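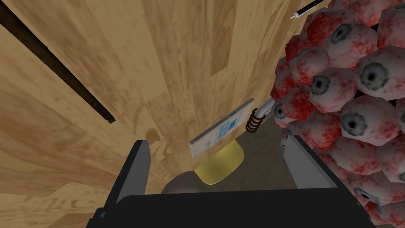
Simulated wrist view: gripper, white package, heap of eyeballs.

Publish the clutter with the score

2 min read
Print | E-mail

A simulated grasp rate means little without its scene list. Trisuler reports 1,614 trials and releases 44 scenes. Padmavathi Alva wants every object pile and random seed filed with the result, and I agree. Spheres stacked against a finger are a different test from one carton on a bare board. A standard should require both, scored separately.

Related
Gripper naming at Flerkmont
Seeds and repeatability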